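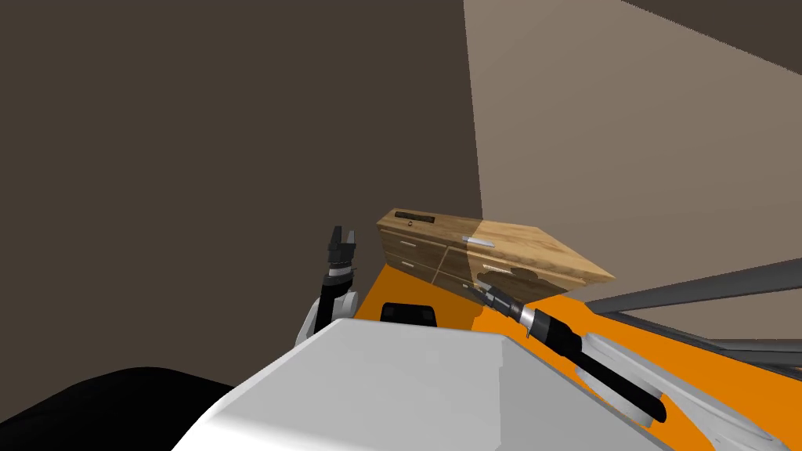

*The drawer task in simulation, right gripper near the lower handle.*

Our regional student league scores the simulated manipulation round on one number: the share of attempts in which the target drawer ends up open past a threshold. I have coached a school team through two seasons of it, and I think the number should be dropped from first place in the rules and replaced by a score for the written log. I will argue this from the drawer task, as it is the task most teams spend their spring on.

The task is simple to state. A two-armed robot faces a piece of furniture. The program gets joint readings and the robot's own view, and must pull out a named drawer. Each team receives 127 starting layouts to practice on. The judges hold back 33 more, and the team never sees those until the round is over. My students entered under the name Kekana and ran 1667 attempts before they submitted. Most of those attempts were launched in the evening on the lab machines and looked at the next day, if they were looked at.

The last clause is the problem. A success rate can be raised without anyone knowing why it went up. In our first season a student changed the approach speed, the gripper's closing delay and the camera pitch in one edit. The rate rose, the edit was kept, and two weeks later the same code failed on every layout with the furniture turned to the left. It took until April to find that the closing delay was at fault. The other two changes had been harmless. Under the current rules the team lost nothing by working this way, as the held-back layouts happened to contain few left turns that year.

Simone Aguiar, who coaches the Dristeo team, disagrees with me on this. Her position is that students of fifteen and sixteen will not write good logs whatever the rules say, and that a number keeps them coming back after class. She also says that judging prose is slow and that judges differ. I accept the second point in full. Two judges reading the same log from the Zirna team gave it marks far enough apart that I would not defend either one. But a number that is quick to compute and measures the wrong thing is also a poor use of a judge's afternoon.

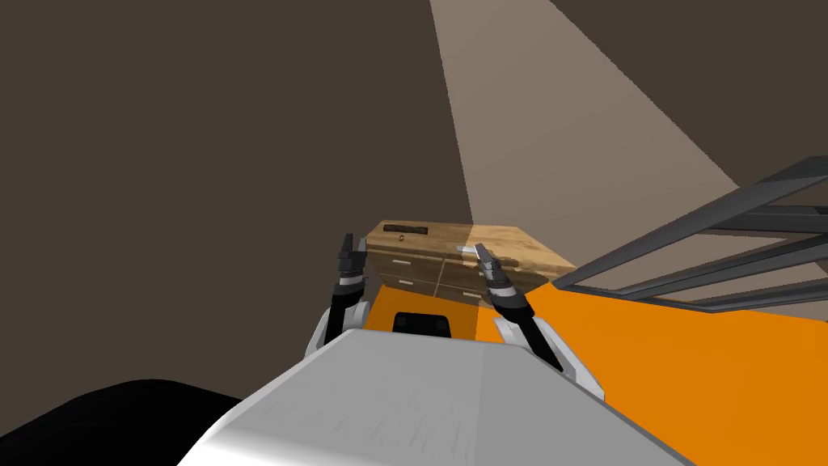

What a log forces a student to do is separate the parts of a failure. "Did not open" is a single entry in the results file, and it covers at least four cases: the arm never reached the handle, it reached and missed, it closed on the handle and slipped, or it pulled in the wrong direction. A student who looks at a view like this one, with the right gripper over the front corner of the dresser near the top edge and the drawer handles on the face below, can at least write down where the fingertips are in relation to the handles. The next line should give the commanded target, so that a reader can compare the two. If they differ, the fault is in the motion. If they agree, the target itself needs checking. Neither finding requires advanced math, and both are worth more to a beginner than another hundred runs.

I would also require that every log entry name the one thing changed since the last entry. Hellov, the small tool our students wrote to pull stills out of a run, made this cheaper to do, but a text file and some patience would serve. Teams without a programmer who enjoys writing tools should not be at a disadvantage.

My proposal for the rules is narrow. Keep the 33 held-back layouts and keep publishing the rate. Give it 40 percent of the total. Give the log 60, marked against a fixed sheet of yes-or-no items: is the failure placed in a stage, is the single change named, is the expected result written before the run. Yes-or-no items will not remove the difference between judges, but they will shrink it, and a disputed item can be read aloud and settled in a minute.

The draft wording goes to the other coaches in July. Until the rules change, Kekana will keep its log in the format I have described, and any team that wants a copy of the sheet can ask me for it.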